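Fridge too cold on top shelf, fine at the bottom
Home & Kitchen > Refrigeration
Asked 21 May 2023

batlow_renter
I have a small white single-door fridge, Preno brand, came with the apartment. Anything on the upper shelf near the back wall freezes. Yogurt gets ice in it, lettuce goes clear and limp. The bottom is normal. Dial is at 3 of 7. I had the shelves out for cleaning in December and may have put them back in a different order. One is a flat panel, the other is slatted. Does the order matter, and where should I put small things that can't be allowed to freeze?

Clakov
Turn the dial down. Mine did the same and I turned it down.

tanner_bench
The order matters somewhat. In a fridge with a cold plate behind the liner, the coldest air forms at the back wall and sinks. A slatted shelf lets it fall through. A solid shelf blocks most of it, so the air pools on top of the panel, and whatever is standing at the back gets the worst of it.

Check these before buying anything:

Put a glass of water on the upper shelf with a thermometer in it. Leave it 10 hours, door closed. Air readings jump every time the compressor cycles and are of little use. You want 37 to 40 F.

Repeat on the lower shelf. If the two differ by more than a few degrees, air is not circulating.

Look at the door seal on the hinge side. A leak makes the compressor run longer, and the back wall gets colder than the dial setting suggests.

Mine is arranged with the solid shelf above and the slatted one below. Small wrapped items go in a shallow metal bowl on the upper shelf, over at the left side wall.
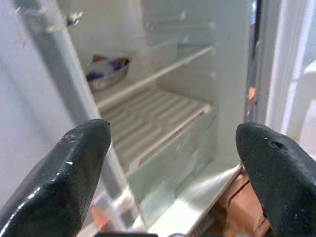 Metal gives up heat quickly, so keep a bowl like that off the back wall - two inches is enough. Plastic is more forgiving if you have no room to move things forward.

If the water on top still reads under 34 F at the lowest setting, suspect the thermostat. The part for my model was 80 dollars, and a repair visit was extra.

batlow_renter
Top glass 33, bottom glass 39. Seal looks fine. Moving the dial to 2 and testing again tonight.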